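Gashi is looking for people who like working with their hands! We're teaching two-armed robots everyday table jobs, and they learn from examples that people guide, one careful grab at a time. You'd be steering the grippers yourself. 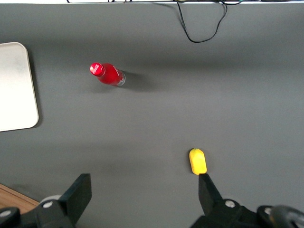

## What you'll do

- Guide the arms to pick up small things, like a red bottle or a yellow lemon shape
- Work with a tray and a little wooden cabinet with two drawers 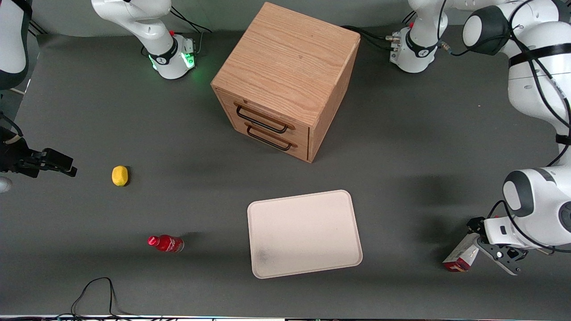

## Who and when

No experience needed, just patience (gamers and knitters, we'd love to meet you!). You must be 18 or older. We have 20 paid places in Jedham, starting in September. Write to Adjoa Essien with a few lines on yourself.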